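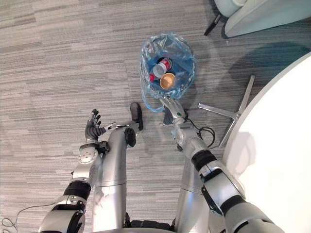

*Fig. 1. Wastebasket task, right hand at the rim of the liner.*

**Unit 6: Working rules for robots in shared rooms**

Course reader, Devton Robotics Certificate. Bring this to the lab in November. Last term's handout is withdrawn, mainly for its claim that trash is "a solved problem."

**6.1 Start with the boring objects**

Students want to write rules for stairs and elevators. Start with a bin bag. It's thin, it bunches, and it has opinions. In Fig. 1 a flap of the liner trails down onto the carpet in front of the robot's feet, near the left one. Before you approve a step, you need a rule about that flap.

The Taltatside house rules, which we use in this course, put it this way:

- No foot moves while loose plastic or cable lies in its path.
- A hand on a liner counts as a hand under load, even if the bag holds one can and a paper cup.
- The idle hand stays open and in view of the head camera.

The third rule gets the most complaints. Read it again after your first lab.

**6.2 Furniture**

Round tables are a nuisance. The top hides part of the base, and the base has legs that stick out at shin height. Note the chrome one to the right of the bin. Your plan must list every base within reach of the working arm, including the bits under the tabletop. "I assumed it was a normal table" appeared in 19 lab reports last year, and we'd like a smaller number.

**6.3 Speed and stopping**

For this course, hand speed near a bin is capped at 50 millimeters per second. Yes, it's dull to watch. Bring a snack, and eat it outside the lab.

A status light tells you only what its manual says it tells you. Green is not a synonym for safe. Look it up and write the meaning in your log before the run.

**6.4 The log**

Use the Jinura template. One entry per run: start time, objects handled, stops, who held the stop button. The Huenchumán archive has 866 past entries, and the word "fine" is not accepted in any new ones.

**For next time**

Write a rule for lifting a full liner out of the bin. Keep it under 2000 characters. Swap with a classmate and try to break theirs.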